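March 2024

Woke before the alarm and lay there listening to the rain on the skylight. Made coffee and sat down with the second chapter of the translation, which I had promised myself I would not touch until the first was clean. The first is not clean. I worked on the second anyway until nine.

The problem is still the ferry passage. Lacroix writes one sentence that goes on for most of a page and the whole thing hangs on a verb that comes at the end. In English you can't make a reader wait that long without giving them something to hold. I tried breaking it in three places and it read like a list of errands. I tried it with one break, after the woman puts her gloves in her bag, and that was better. I left it there and marked it in pencil to look at again.

Houda Lahlou called at ten to ask if I was still coming to the reading at Civine. I said yes. She is on the program before me and wants to swap because of her train. I don't mind going first. It means I can listen to the others without my stomach in a knot. She has a new poem about her grandmother's oven and read me the last stanza over the phone. I told her I liked the word "soot" where it was and she said she had been about to cut it.

Walked down to the post office after that with the contract. The envelope was over the limit and cost more than I expected. The clerk has grown a beard since February and it suits him. I bought bread and a bag of the small bitter oranges, then came home the long way by the canal, where they have finally taken down the fence. The towpath is mud from the lock to the footbridge. I ruined my brown shoes and they are now stuffed with newspaper under the radiator.

Lunch was soup from the freezer. No label on the tub. Leek, I think.

In the afternoon I went through the old notebooks looking for the notes I made the first time I read the book. I had written down a page number and nothing else for the part about the lighthouse keeper, so that was no help. I did find a list of words I wanted to use someday. "Scupper" was on it, and "tallow." I have used neither. There was also a tram receipt from Lustumitz and a bill for 200 that I have no memory of paying, though it is stamped.

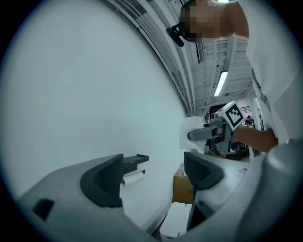
Pale wall panel, small white roll under the black bracket.

Zsófia Illés wrote back about the proofs. She agrees with nearly all my changes and disagrees strongly with two. One is a comma. The other is whether the brother says "I never asked you" or "I didn't ask you," and she may be right, as he is talking about one evening and I have him talking about his whole life. I'll sleep on it. She says Staltero wants the final text before Easter and that they will not move the date again. I answered that they would have it, then went and looked at the calendar, and did not feel so sure.

Cooked one of the oranges down with sugar to see if it was worth making marmalade. It set too hard and I had to chip it off the spoon. More water next time, and a lower flame.

Read for an hour in the evening, in English for once. My eyes are tired. The rain stopped sometime after eight and I opened the window to let the burnt sugar smell out. Tomorrow the ferry again, and I should call the dentist.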